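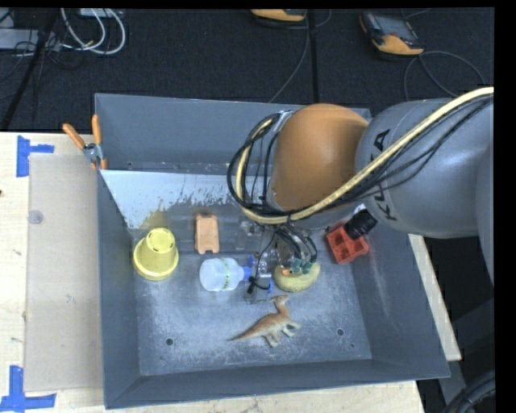 The KUKA over the gray bin, with the gripper down near the toys.

Comparing two grippers on one bin, without fooling yourself

If you have two grippers on the shelf and one arm to hang them on, sooner or later you will want to know which one to keep. I have done this comparison badly more than once, so let me walk you through the way I do it now. It takes a long afternoon, and you will want coffee.

Start with the bin, and settle it before you touch the arm. Pin it to the table so it can't creep when a finger catches the wall. A spring clamp on the rim is fine — mine has bright orange handles, so I see it before I jog the arm into it. Put tape on the tabletop too, because you will bump something eventually and it is lovely to have a mark to go back to.

Next, pick your objects, and please be a little mean about it! A box full of cubes will tell you that every gripper is wonderful. I like a bottle on its side, a cup turned upside down, a block with notched ends, and something with a silly outline. The toy dinosaur has been my best teacher, what with that long tail and skinny neck. Leonilde Teixeira borrowed him for her own tests last June and I was quite lost until he came home.

Now mount the first gripper, which for me was the Lusum. Run your hoses and cables along the arm with enough slack for the wrist to turn all the way both ways, then jog it slowly through every pose you plan to use and watch the loops as you go. On my first try I skipped this and pulled an air line off its fitting at pick 72. I had to throw out the whole run and start again, and I grumbled about it for days.

Reset the tool center point and the payload in the controller. Do it again when you swap grippers, even if the two look like twins. The Endex is heavier than the Lusum, and with the old payload still loaded the arm stopped itself over and over until Everett Yazzie asked me, very kindly, whether I had changed the number.

Then run your picks. I do 194 per gripper, in sets, and I shake up the objects by hand between sets. Write down each try as a hold, a slip or a miss, and add a word on which object it was. Keep speed, lighting and camera settings the same for both. If you fix something halfway through, start that gripper over (I know, I know).

When you sit down with the log, sort it by object first and look at the totals afterward. My two grippers came out nearly even overall, but the Endex was much happier with the bottle and the Lusum did better on thin edges. I kept the Lusum on, as most of our parts are flat.

Save the log somewhere you can find it, with the payload and speed settings at the top of the file. I'll write up the camera swap next, once Keisha Rosenthal gives me back the good bracket.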